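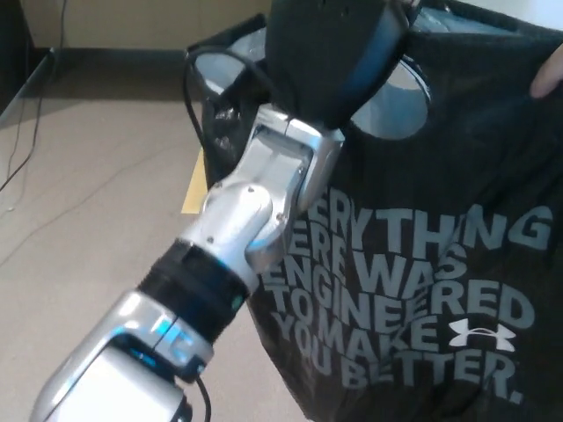 Subject: Re: Bags for the Itodcombe collection

From: Howard Tapley
To: Itodcombe Residents' List
Date: April 13, 2021

Dear members,

Thank you for the replies to the notice of last month. The earlier message is quoted below for those who have joined the list in the meantime.

> The Crabtree store will no longer accept donated clothing
> in boxes. Items should arrive in soft bags which close at
> the top. Would the list office please confirm which bags
> are suitable, and whether the black ones with handle
> openings may be used?

The black bags may be used. They are thin and crease easily, and are therefore best kept for clothing, bed linen and towels. Shoes, books and kitchen goods should go in the heavier Stonodex sacks, which can be collected from the Vistemport office on request.

Members are asked to observe the following when packing:

Fold garments flat and place the heavier ones at the bottom. Stop filling well short of the two oval handle openings, so that the bag can be closed and lifted by hand. A full bag should weigh no more than 10 kg.

Put the label inside, on top of the contents. Labels fixed to the outside came away from several bags last year and the contents had to be sorted again.

Please do not tape over the handles. Staff at Crabtree open each bag from the top and keep those in good condition for further use.

Each household may bring up to three bags. Larger quantities can be accepted by arrangement – please write to me directly, quoting reference 3576, and state whether the items are for adults or children.

The store received 194 bags at the previous collection and shelf space remains limited. Delivery dates for May will be sent to this list once Crabtree has confirmed them.

Yours faithfully,

Howard Tapley
List Office, Vistemport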